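About the Skedido Robotics Club

Skedido is an after-school club for students who want to make an arm do kitchen chores. We meet Friday afternoons at the Conell building. There are 20 members this year and 8 of them have soldered anything before.

Most club pages promise that your child will be ready for the jobs of the future. We don't know what those jobs are and we doubt the people printing the brochures do either. What we can promise is a lot of time spent on dull problems, such as how to pick up an orange without also moving the plate.
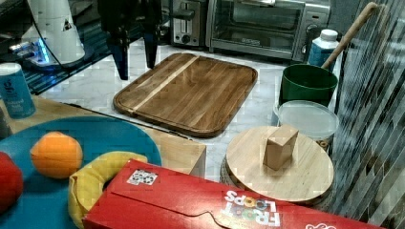
Our budget is $2,000 a year, and $290 of that went to replacement fingers last season. Parents sometimes ask when the robot will be able to make breakfast. We tell them not to wait up. A student team can get a good run on video in an afternoon, and then spend two months finding out why the next run fails. We grade the two months. Teams keep a log of every attempt, and a log with no failures in it gets handed back.

We enter one competition, the Eltel Open, and have never placed. The Sugawara Cup is on the list for January if enough members care to go. Scoring there favors speed, and we have our doubts about that.

Handles are the spring project.
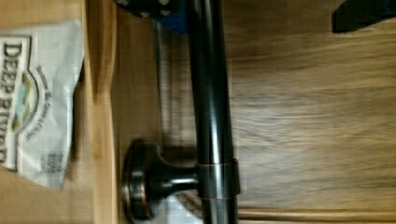 A parent wrote to us that her son had learned more from one stuck drawer than from a whole summer of coding camp, though she still wasn't sure it was robotics. We aren't always sure either. New members can start any week, and no kit is required.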